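Hultus Named Title Partner of Amham Ridge Run

AMHAM, 18 July 2018 – Hultus will serve as title partner of this year's Amham Ridge Run, organizers Dunstan Trail Runners confirmed today. The 15-mile race returns in September with 646 places, up from 493 last year.
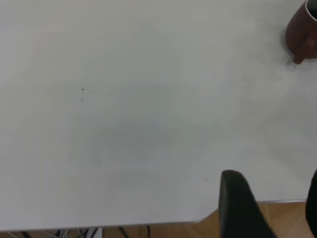
Past entrants have asked that the larger field not crowd the narrow climb out of Brellitz, and one wrote to the club that a second start wave would be worth more to slower runners than any finisher's medal.

The club has accepted the proposal. Two waves will leave Brellitz 15 minutes apart, and the cutoff at the upper checkpoint will be measured from each runner's own start.
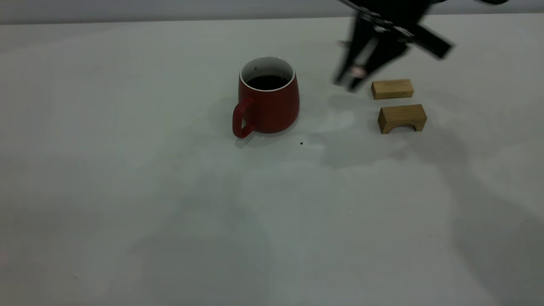 Bib pickup will open in Amham on the eve of the race and close one hour before the first wave. Entries may be transferred until the end of August through the Dunstan Trail Runners website.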